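Ticket: Shower goes cold after a short time, flat in Utcombe
Status: Closed
Opened by: Solomiia Lytvynenko
Product: Merkik gas boiler, with Sjöberg mixer valve in the shower

First message
Good morning. I rent a flat in Utcombe through Puvness. The shower starts warm, and after 2 minutes the water becomes cold. If I close the tap and wait a little, it is warm again, then cold again. The kitchen tap stays hot all the time. The boiler shows no error code. It began in June, when the shower valve was changed.

Reply from Puvness support
Thank you for the clear report. Please check the pressure on the boiler display while the shower is running, and tell us if the flow is weaker than before. Please do not open the boiler cover.

Solomiia, 18:20
The pressure stays at the same place, in the green part. The flow is weaker than with the old valve, I am sure of this. I also tried with the washbasin tap open together with the shower, and then the shower stayed warm much longer. I find this strange — I expected the opposite.

Reply from Puvness support
It is not so strange. The boiler needs a certain flow to keep the burner on. With the shower alone the flow may be too low, so the burner stops. We suspect the inlet filters of the new valve. A plumber will come with a spare set.

Visit note
Hot side filter of the Sjöberg valve was half closed with scale and bits of old sealing tape. Cleaned both filters and flushed the pipe before refitting. Flow at the shower head before: 6 litres in 2 minutes. Shower ran for 20 minutes after cleaning, temperature steady. Boiler settings not changed.

Solomiia, next evening
I took two showers and both were warm until the end. Thank you to the plumber, he also explained to me how to close the water under the basin. One small question is below, then you can close the ticket.
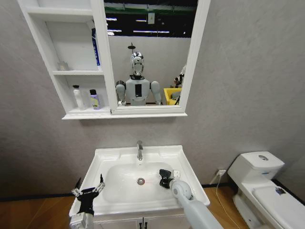 Should I clean the valve filters again myself?
Once a year is enough in a hard water area, and we can do it at the annual boiler service if you remind us when booking.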